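Ticket 1409: small drawer cabinet, drawer sticking
Product: Tundus desktop cabinet, wood
Reported by: Velimir Hoxha
Status: open

Upper drawer binds when pulled by the slot in its front. It has done this since November. Contents were paper clips and labels, now stored elsewhere. 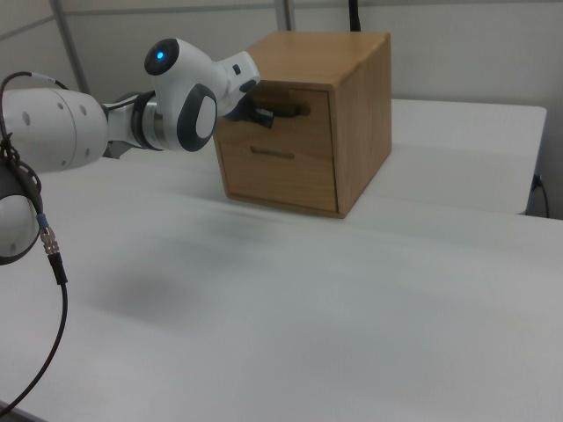 Checked the tabletop with a level first and found no tilt. Moving the cabinet to another spot made no difference.

Step 1. Pull the drawer with the black bar handle partway and check the inside for debris. Bottom panel is clean. 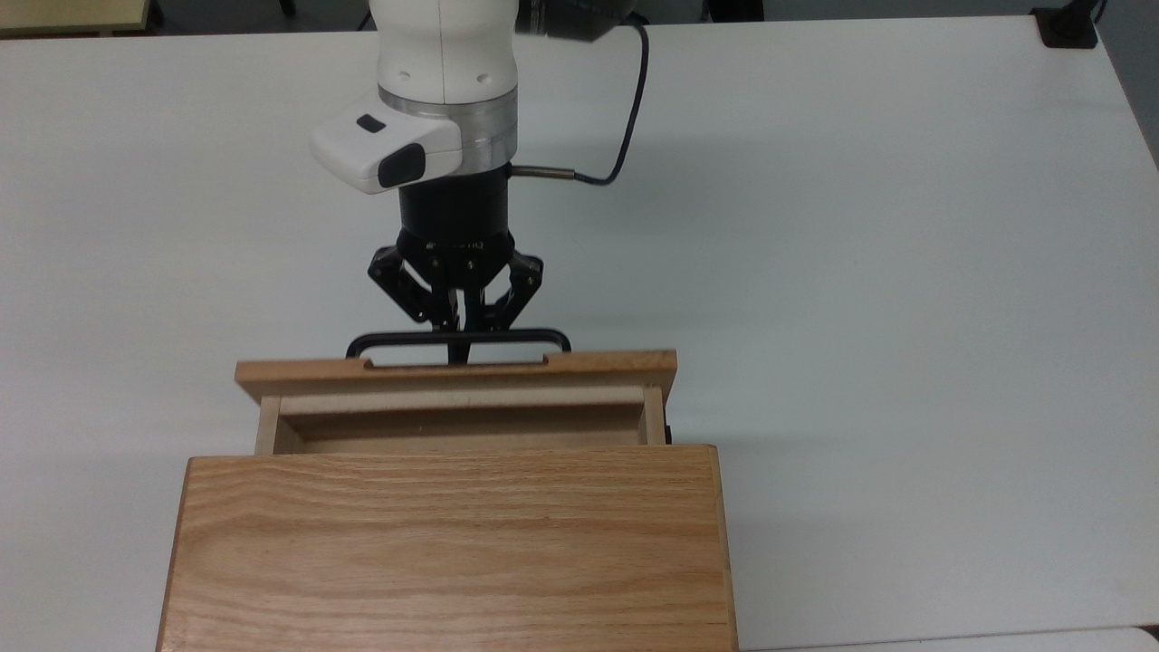
Step 2. Rub candle wax along the lower edges of both side walls. Let the cabinet sit overnight on the bare tabletop, then try again. Still catches at 70 mm.

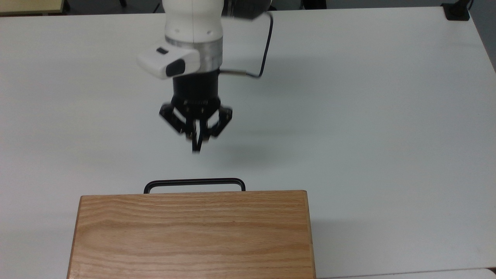
Step 3. Asked Siddiqui for replacement runners, 300 mm, pack of 4. Waiting on a reply. Do not sand the sides until they arrive.

Contact Alosska Support | © Alosska | Back to top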